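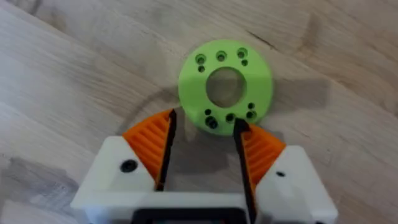
Adapter plate

An adapter plate, also called a mounting disc or, by people who have lost one, "that round thing", is a flat part that joins two objects whose makers never spoke to each other. It usually has a large hole in the middle for cables or a shaft, and a number of smaller ones for screws.

Design

The screw holes come in two sorts. Plain holes run straight through. Counterbored holes have a wider step at the top, so that the screw head sinks in and does not catch on sleeves. Many plates group their holes in two facing arcs, leaving the sides clear, an arrangement that looks symmetrical until the plate has been fitted the wrong way round.

Manufacture

Plates were long cut from metal, and for heavy loads they still are. Since the spread of home 3D printing, many are made in plastic, in whatever colour was already loaded. Lime green is well represented. Printed holes tend to come out slightly small, and the usual remedy is a drill, followed by regret.

Naming

There is no agreed system. The Predurmont catalogue listed 969 patterns, of which 18 were the same plate under different names. Its editor, Mechthild Zwahlen, proposed merging them and received 40 letters of objection, 2 of them from the same man.

See also: Flange; Spacer; Washer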